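Forums > Student Projects > Manipulation & Simulation > Wrist camera policy fails on background swap

Last updated April 2019

holtton_lab3
Course project, group of 3. Task is a reach and grasp in simulation, wrist camera only, 50 demos for training. The policy is fine on the default background and drops to almost nothing when we randomize textures. We have ruled out the action scaling. Loss curves look normal in both cases. Suggestions welcome before we burn another night of cluster time.

zikavov
How many textures in the pool, and are they flat colors or photos?

holtton_lab3
223, mostly photos. Landscapes, brick, fabric. Applied at reset, one draw per episode. Typical wrist view with the gripper open, one of the canyon textures loaded:

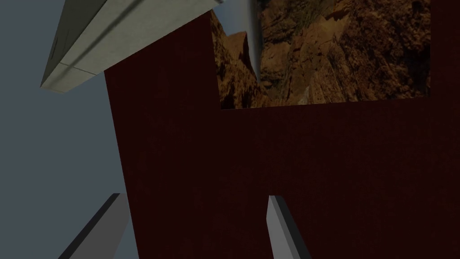
Callarura: Photo textures are the wrong tool with that few demos. A photo brings its own edges and shading, and a small encoder will latch onto them. Start with flat colors, confirm the policy survives that, then add photos back in stages.

holtton_lab3
We tried flat colors in January. It trained, then failed on the photo set anyway.

zikavov
Disagree with Callarura. If the test set has photos, the training set needs photos. The problem is one draw per episode. With 50 demos you only ever see 50 backgrounds, whatever the size of the pool. Replay the recorded actions and re-render each demo with several draws.

Callarura
Re-rendering helps, agreed. I still would not skip the flat stage. It separates an encoder problem from a data problem, and it costs roughly 2 hours.

willems_r
Check your crop as well. If you do random crops on a wrist camera, the fingers shift in the input while the real offset is fixed. We lost a week to that. Pad by a few pixels and shift, no more.

holtton_lab3
Crop is large, so that is a candidate. Plan: reduce the shift, re-render with multiple draws, hold out part of the pool for testing. Will post success rates for each change separately.

zikavov
Split the held-out textures by source folder. Near duplicates will leak otherwise.

8 comments · 2 shares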